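Sardale Reader's Edition: The Salt Ledger
By Jarmo Ikonen
Introduction and notes by Dinesh Kodikara

Paperback, 387 pages
Publisher: Heiskanen
Series: Sardale Reader's Editions, no. 67

The Salt Ledger follows Rasley, a clerk in a small port who finds that his late employer kept two sets of books. He copies out the second set by night and starts to believe the debts in it are his own. Most of the novel takes place in one room. Ikonen keeps the sentences short and leaves the question of guilt open until the last chapter.

This edition uses the corrected text, with the harbor chapter put back in its original place. Kodikara's introduction covers the book's religious background and its debt to the detective story. It gives away the ending, so first-time readers may want to save it.
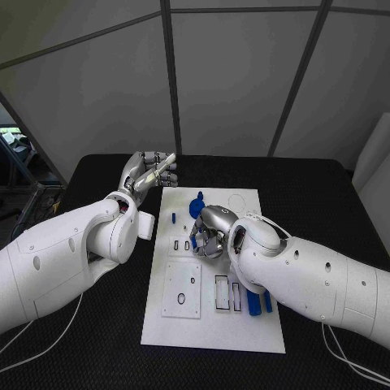

White board on a black tabletop, with an arm on either side.

Notes are at the back, keyed by page number. There is also a short glossary of shipping terms and a list of discussion questions for reading groups.

The paper is cream, 70 gsm, with a sewn binding. The type is one size larger than in the old Grillus paperback, and the margins are wide enough for notes in pencil.

First printing of 500 copies. Orders placed before noon on Friday ship the same day. The companion volume of stories is due in July.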